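# Tromumex H2 Head-Worn Recording Kit

The H2 is a head-worn camera kit for recording hand work as training examples for robot arms and mobile robots. One person wears it, does an ordinary job with both hands, and the kit saves the video with a task label and start and stop marks. It is sold by Tromumex as a complete set, ready to record when the battery is charged.

Part number: 1980

## What's in the case

- Headband with camera mount, adjustable at the back and over the crown
- Camera unit with fixed wide lens
- Belt pack with battery and storage
- 2 batteries and a double charger
- Cable, 542 mm, with a locking plug at the pack end
- Thumb clicker for start and stop marks
- Printed task cards (blank) and a quick-start sheet

The Itico belt clip from the older H1 kit also fits the H2 pack. The H1 headband does not fit the H2 camera.

## What it records

Each take is one file with one task label. The wearer presses the clicker at the start, does the task and presses again at the end. A long press marks the take as bad. Bad takes stay on the pack until someone deletes them at the desk, and we suggest keeping a few. Teams training a policy to recover from mistakes often want them.

The camera points down at a fixed angle so that the hands and the floor or bench in front of them stay in view. Set the angle with the wearer standing in the working position. For floor tasks, set it again once they are crouched or bending, as most people hold their heads differently when they reach low.

Storage on the pack holds 200 takes at the standard length. When it is full the pack beeps and will not start a new take.

## Typical tasks

Most buyers begin with pick-up and put-away work, for which the objects are cheap and the finish is easy to judge. The quick-start sheet uses a litter task: disposable cups and paper wrappers on the floor and a lined waste bin within reach. Clear cups are worth including early. The floor shows through the thin plastic, and a model that has only seen solid objects will often miss them. Wrappers are useful for a different reason, as they fold and hang differently with each grip.

The right hand in the litter task may point as well as pick up. If you want pointing in your data, say so on the task card and give it its own label. If you don't want it, tell the wearer before the first take.
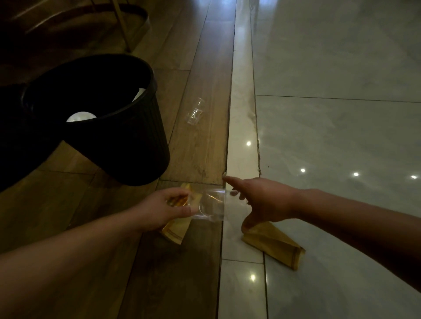 ## Setting up a litter session

1. Choose a floor with more than one surface if you have one. A join between wood and tile gives the model a change of color and shine in the same take.
2. Leave normal dirt and scuffs alone.
3. Put the bin where the wearer can reach it without walking. Move it every ten takes.
4. Drop the items by hand. Don't arrange them.
5. Check the overhead lights. Glossy tile will show them as bright spots. Small spots are fine, but if a spot covers an item for the whole take, move the item.
6. Record one test take and play it back on the desk software before going on.

Wearers should work at their normal speed. Slow, careful takes look tidy and train slow, careful robots.

## Desk software

Girnidska is the desk program supplied with the kit. It copies takes from the pack, shows them side by side and lets a reviewer fix labels and trim the ends. Finished sets are exported as video with a plain text label file.

There is no hand tracking in the H2. If you need finger positions, run your own tracker on the exported video. Hussam Kassab in support keeps a short list of settings that have worked for other customers and will send it on request.

## Limits

- Not for outdoor use in rain
- Not for use over a hard hat
- One wearer at a time per pack; two packs can't share a clicker
- In dim rooms, dark items near furniture may be lost in shadow. Add a lamp or move the task.

## Care

Wipe the lens with a dry cloth before each session. The headband pads come off and can be washed by hand. Dry them fully before putting them back. Don't pull on the cable to remove the plug; push the lock first.

## Ordering and support

Orders go to Lama Chamoun in sales. Repairs and spare pads are handled by Kassab, our service partner. For training on site, ask for Imani Mwakyusa. A visit covers camera fitting, task cards and one full recording session with your own people.

Page revised 2018-09-26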